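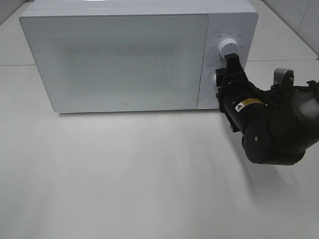
White countertop microwave, door closed

Ticket 2102 — Digital comics reader: purchased issues missing after app update
Status: Resolved
Product: Ferkov Reader for tablets
Opened by: Vernon Ross
Handled by: Daltus Support

Monday, 9:40 a.m. — Vernon Ross
I updated the reader over the weekend and my library went from 31 issues to 14. The missing ones are all from the Lultmont series, bought through the in-app store. My receipts are still in my email. I have signed out and back in twice and restarted the tablet. The store page shows a price on those issues again, as if I never bought them. I don't want to pay a second time.

Monday, 11:15 a.m. — Daltus Support
Thank you for the report. Please don't delete the app yet, as that also removes your bookmarks. Two questions:
Do you have more than one account email?
Under Settings, Library, which region is shown?

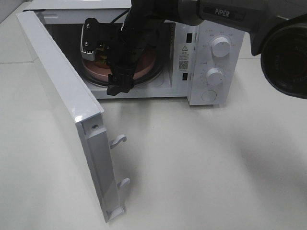 Microwave with the door open and a pink plate on the turntable

Monday, 1:05 p.m. — Vernon Ross
One email only. Region says "Not set." I'm fairly sure it used to say United States. I tried to change it but the list won't open. I tap it and nothing happens.

Monday, 2:30 p.m. — Daltus Support
That matches a known problem in this update. When the region is blank, the reader hides any series sold by region, and Lultmont is one of those. Your purchases are still on your account. We can see all 31 from here.

We have set the region on our side. Please do the following:
1. Close the reader completely.
2. Open it and go to Settings, Library.
3. Tap Restore Purchases and wait 10 minutes.
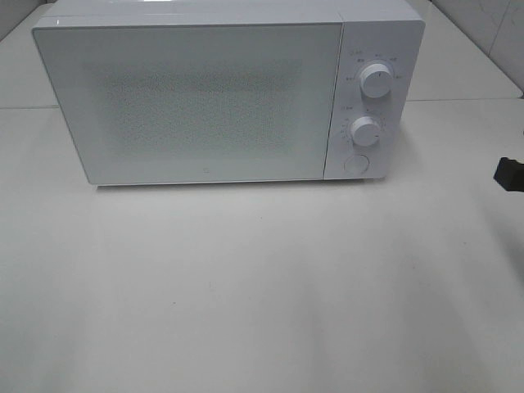 If the covers come back but show a gray arrow, the files need to be downloaded again. Do this over Wi-Fi — the later Lultmont issues are large.

Monday, 4:50 p.m. — Vernon Ross
All 31 are back. The arrows were there and I'm downloading them now. My place in the Paulík book was lost and it opens on page one, but I can find it again.

Monday, 5:10 p.m. — Daltus Support
Reading positions are kept separately and we can't restore that one, sorry. The region list fix is planned for the next update. Closing this ticket. Reply here if any issue fails to download.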